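Senside Extends Wash Durability Program to Printed Numbers on Polyester Team Jerseys

New test method covers adhesion, cracking and color transfer over 60 home laundry cycles
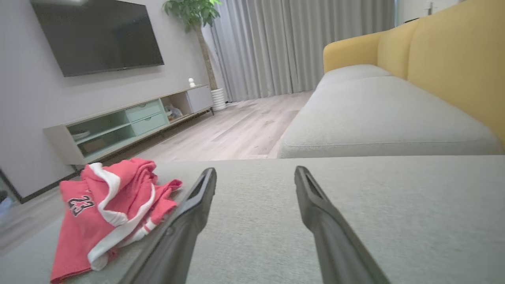 2025-05-19 - Senside, a textile testing laboratory serving makers of sports and leisure clothing, today announced the extension of its wash durability program to heat-applied and screen-printed numbers on knitted polyester. The extended program is open to garment makers, printers and suppliers of transfer film. Orders are accepted from today, and the first full reports will be issued in September.

The existing program, in place for plain knitted fabric, measures shrinkage, seam twist and color change. It does not grade printed areas. Under the extended method, each printed number is graded separately from the base fabric, and the outline of a two-color number is graded separately from its fill. Outlines are narrow and have a smaller bonded area than the fill, and they often lift first at inside corners.

Test method

A standard order consists of 16 garments of one design and one size. Twelve are washed and four are kept unwashed in the dark as references. Washing is carried out in front-loading household machines at 40 degrees Celsius with a powder detergent free of optical brightener. Half of the washed garments are line dried and half are tumble dried on a low setting. Garments are turned inside out unless the care label says otherwise.

Grading takes place before the first wash and at fixed points up to cycle 60. At each point the following are recorded:

Edge lift, measured in millimeters from the cut line of the print
Cracking, graded from 1 to 5 on a stretched and an unstretched sample area
Color transfer from the base fabric into white print or white trim
Stiffness of the printed area, measured by bending length
Change in print dimensions, lengthwise and crosswise

Stretching is done by hand-set clamps to a fixed extension and held for 30 seconds before grading. Two graders work independently. Where their grades differ by more than half a step, a third grader decides.

Color transfer

Red, navy and black polyester account for most complaints received by the laboratory about white areas turning pink or gray. The cause in many cases is dye movement during pressing, with the discoloration appearing days or weeks afterward in storage. The extended method therefore includes a storage step, in which pressed samples are held under light weight in a warm cabinet before the first wash cycle. Results from this step are reported on their own page and are not combined with the wash results.

"Printers have been asking us which part of a failed number was at fault, the film, the press or the cloth," said Domenica Rüegg, head of method development at Senside. "A single grade for the whole garment could not answer that. We now report each layer and each edge, and we state the press temperature and dwell time that the customer gave us next to the result."

Trial work

The method was set up on 318 garments supplied by two companies, the sportswear maker Hämmerli and the transfer film supplier Bakik. Both supplied goods from regular production. Samples with known press faults were added to check that the graders could tell them apart from material faults. Individual results remain the property of the suppliers and will not be published.

Bending length readings proved sensitive to room humidity during the trial. Garments are now conditioned overnight before measurement - the earlier draft of the method allowed four hours.

Ordering

Orders are placed through Preto, the laboratory's sample booking system. Customers should state fiber content, fabric weight, film type and press settings. Orders without press settings will be accepted, but the report will be marked accordingly. Embroidered and sewn-on numbers are outside the scope of the method.

About Senside

Senside was founded in 2000 and tests woven and knitted goods for clothing makers, retailers and material suppliers. Its services include wash durability, seam strength, abrasion and colorfastness testing.

Press contact: Senside, Method Development, attention Domenica Rüegg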